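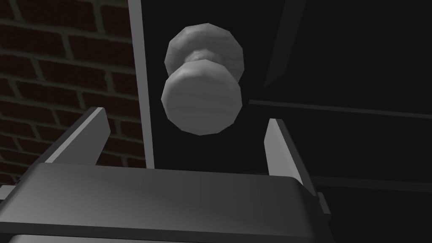
The door, the knob and a bit of the brick wall

Kobzar House: Questions We Get Asked

14 comments | Share

Where exactly is the house?
At the top end of Hirkine, past the bakery and up the lane that looks too narrow for a car. It is wide enough for a small car driven by a calm person. If you have rented something bigger, leave it in the square and walk up. The walk takes 6 minutes, or longer with a suitcase and opinions.

How many does it sleep?
Six, in three bedrooms. The sofa in the living room is a sofa. People have tried, and they were stiff at breakfast.

What time can we check in?
From 4 p.m. We clean between guests and would like to finish before you start. If your flight lands at dawn, you can drop your bags in the shed and go swimming at Cirari beach, where the café opens early and the coffee is strong enough to hold up a roof.

How do we get the keys?
Vira Stetsiuk lives next door and will hand them over. Send her your arrival time the day before. She will also tell you about her knee.

Is there air conditioning?
In the bedrooms, yes. The living room has a ceiling fan with two speeds, gentle and helicopter.

Is the Wi-Fi any good?
Good enough for email and films. Video calls work best at the kitchen table. If it drops out, unplug the router, count to 100 and plug it in again, which is all we would do if you called us.

Can we bring the dog?
One dog, house-trained, by arrangement. There is a cat called Gronder who comes with the lane and was here first. He will not be introduced to your dog. He will handle that himself.

Is there a pool?
No. There is a sea, and we had very little to do with it. Cirari is the nearest beach and has shade after lunch.

Do you supply towels?
Bath towels, yes, changed once a week. Please bring your own for the beach. We have lost a lot of towels to that beach.

Can we drink the tap water?
It's safe but tastes of pipe. Most guests buy bottles at the shop in the square, which closes in the afternoon for as long as it likes.

Do you take a deposit?
A third of the total when you book, and the rest a month before you arrive. Cancel before the second payment and we refund the first, minus bank fees.

When is the best time to come?
June, if you can. The water is warm and you can still get a table at dinner. August is lovely too — provided you enjoy meeting everyone else who thought so.

Comments

Bohdana Koval
We took a large car up the lane. I would now like to apologize to the large car.

Eftychia Mavromatis
Is there a high chair? We'd be coming with a one-year-old.

Crisóforo Sandoval (owner)
Yes, and a travel crib. Just ask when you book and we'll set both up.

Vsevolod Karpenko
Fan is as described. Lost a whole game of cards to it.

Contact us | © Kobzar House | Back to top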